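Filed under: Local History / Questions

When was Ruddock's poll tax dropped?

The county stopped collecting it in January, after a petition with 1033 names reached the courthouse.

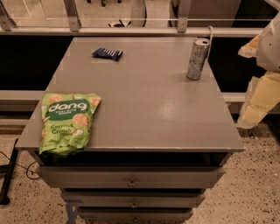 By Jolene Faulkner | 1 November 2019

Who started the petition?

Berwyn Griffiths, a mill hand. He lost his run for sheriff by 20 votes.

Did the tax keep many people from voting?

Yes. The rolls listed 700 voters before it ended.
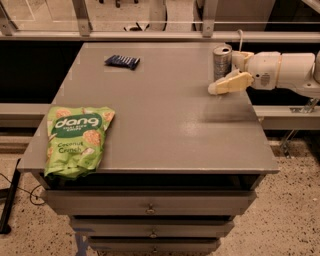 Most of those left off were tenant farmers, Black and white. Their names are in the Trarnel ledgers.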